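3. Materials and Sorting Surfaces

3.1 Composition of the loads

The loads used in this study were drawn from the shared laundry rooms of two residential buildings, one in Dremville and one in Vostham. Residents who agreed to take part set aside one finished load per week, and the load was brought to the sorting area as it came out of the dryer, without folding, shaking or smoothing. In all, 88 loads were collected. Each contained a mixture of garments, towels and smaller household cloths, and no attempt was made to balance the loads by size, color or fiber.

Of the 88 loads, 70 were kept for the main analysis. The others were left out because they held mostly bedding, and large sheets present problems of a different kind that are treated in Section 6. A fitted sheet tends to gather other pieces inside itself during drying, and the time needed to free those pieces would have hidden the effects of interest here.

We use the word "piece" for any separate item of cloth, whatever its purpose. A sock and a bath towel are both one piece. We use "pile" for any group of pieces in contact with one another, and "cover" for the case in which one piece lies over another so that the lower piece can no longer be seen in full. A cover is called partial when some of the lower piece remains in view and complete when none of it does. This distinction is central to the results that follow. Pieces under a partial cover were seldom forgotten, while pieces under a complete cover made up most of the items left behind at the end of a sorting session.

3.2 Choice of surface

Earlier work on household sorting has paid little attention to the surface on which the cloth is laid. In the homes we surveyed before the study began, sorting took place on beds, sofas, dining tables, the tops of machines and, in a good number of cases, the floor. Each of these surfaces hides cloth in its own way. A patterned bedspread makes small printed pieces hard to find. A sofa lets thin pieces slip between cushions. A dark table top conceals dark socks, which several residents named as the item they lost most often.

We compared four surfaces: plain white, dark gray, a floral print of the kind sold as a table covering, and a white surface with a marble pattern. The marble pattern was included at the request of the Oakley housing office, which had fitted a similar finish in its newer laundry rooms and wished to know whether it was a sensible choice. The veins in such a pattern are gray and black, and we expected that they might be confused with the edges of gray cloth, or that thin dark straps and hems might be lost among them.

Lighting was held constant for all four surfaces. The overhead lamps were left on and window blinds were kept closed. Surfaces were wiped clean of lint between loads.

3.3 Initial state of the pile

Two starting conditions were used. In the first, the whole load was tipped out at once and left as it fell. In the second, referred to as the spread condition, pieces were placed in small groups with open surface between them, so that single covers could be studied without the weight of a full load above. The spread condition contained few pieces at a time and was repeated many times per surface.

The pieces for the spread condition were selected to differ in color and in size. Solid colors were preferred, as a printed piece can be hard to tell apart from two plain ones when it is crumpled. A small dark piece was always included, and it was placed so that a larger and lighter piece overlapped it. Where two pieces of similar color were used, they were laid one over the other with an edge of the lower piece showing. We were interested in whether such an edge would be read as belonging to the upper piece - a common source of error in our early sessions.

3.4 Lifting

Lifting is the step at which most covers are resolved. When a piece is taken by one corner and raised, the cloth between the held point and the surface straightens under its own weight, while the remainder stays gathered below. For some time during the lift the piece is therefore in two states at once: an upper part that hangs and shows its outline, and a lower part that still rests on the surface and may still cover its neighbors. We call this the half-lift.

The half-lift matters because it is often the point at which a decision is made. In the sessions observed at Stirnuton, residents usually knew what they were holding well before it had left the pile, and many had begun turning toward the basket by then. Anything that lay under the resting part of the cloth was likely to be dragged along, or to be folded further into the pile. Smooth and heavy pieces slid free with little disturbance. Soft or brushed pieces held on to whatever was beneath them.

Figure 1 shows a half-lift on the marble-patterned surface. The sage-green cloth is held by an upper corner and hangs in loose folds, with its lower part pooled on the surface. A small dark gray cloth is tucked against it at the lower right and is in part hidden by the folds, which makes it a partial cover in the sense given above. The pink-red cloth toward the back right corner is crumpled, and a paler pink edge extends from beneath it.

Figure 1. Half-lift of a sage-green cloth in the spread condition, with a small dark gray cloth under partial cover and a pink-red cloth to the right.
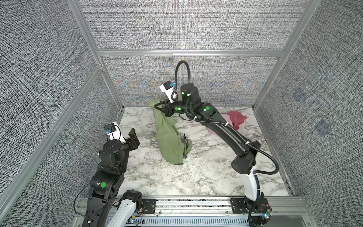
3.5 Measures

Three measures were recorded for every session. The first was the number of pieces left on the surface after the sorter had declared the work finished. The second was the number of pieces placed in the wrong group, where the groups had been agreed with the sorter in advance. The third was the number of double lifts, meaning lifts in which a second piece left the surface together with the one intended. Total time was also noted, but it varied so widely between sorters that we report it only as a background figure.

Covers were coded from still images by two coders working separately. Each coder marked every cover as partial or complete and noted the colors of the upper and lower pieces. Where the coders disagreed, the image was set aside and coded again in March by both coders together. Disagreement arose in 51 images, nearly all of them showing two pieces of similar color. The coders were instructed not to guess at the nature of a crumpled piece. If it could not be told whether a cloth was a shirt or a towel, it was entered simply as cloth, with its color.

The question of whether a visible edge belongs to the upper piece or to a separate one was treated with the same caution. An edge of a different shade was coded as "edge, origin open" unless a later image from the same session settled the matter. This rule lowered the number of covers available for analysis, but we consider the loss acceptable. An edge may be a lining, a faded hem or the border of another piece, and a crumpled pile gives little basis for choosing among these.

3.6 Limits of the materials

All loads came from buildings with shared dryers, and the pieces were dry when they were laid out. Damp cloth clings more and hangs differently, and the half-lift would be expected to take another form. The loads also came from adults living alone or in pairs. Households with small children produce a larger share of very small pieces, which were rare in our material. In 10 of the loads kept for the main analysis there was no piece smaller than a hand towel, and these loads contribute little to the findings on complete covers.

Finally, the four surfaces differ in texture as well as in color. The floral covering was slightly tacky to the touch and held light fabrics in place, and this may account for part of the difference reported for that surface in Section 4.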